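Support > Manuals > Dual-Arm Teaching
Jan 15, 2025 — Trendbridge Documentation

4.2 Recording a hand-guided stamping task

1. Clear both arms of faults and move them to the start pose.
2. Place a sheet of paper between the arms and tape it at the corners if it slides.
3. Set the grip force for the stamp block to 5 N. Close the gripper on the block by hand command only.
4. Select Teach, then Free Drive. Hold the arm by the wrist housing and guide it to the ink and to the paper.

CAUTION: Keep fingers out from between the jaws. Free Drive does not disable the gripper.
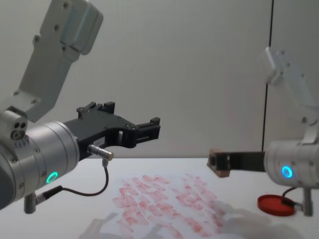

5. Press Record and guide one full cycle, then repeat for each demonstration. Speed must stay under 300 mm/s. Change the angle of the block slightly between prints — overlapping, tilted marks like the red and pink ones on the sheet are acceptable for training. Replace the paper when new prints can no longer be told apart.
6. Press Stop and save the set under a new name.

NOTE: Only one gripper carries the block. Leave the other arm in Hold unless the task includes a handover (see Section 4.5).

© Trendbridge. Contact support | Back to top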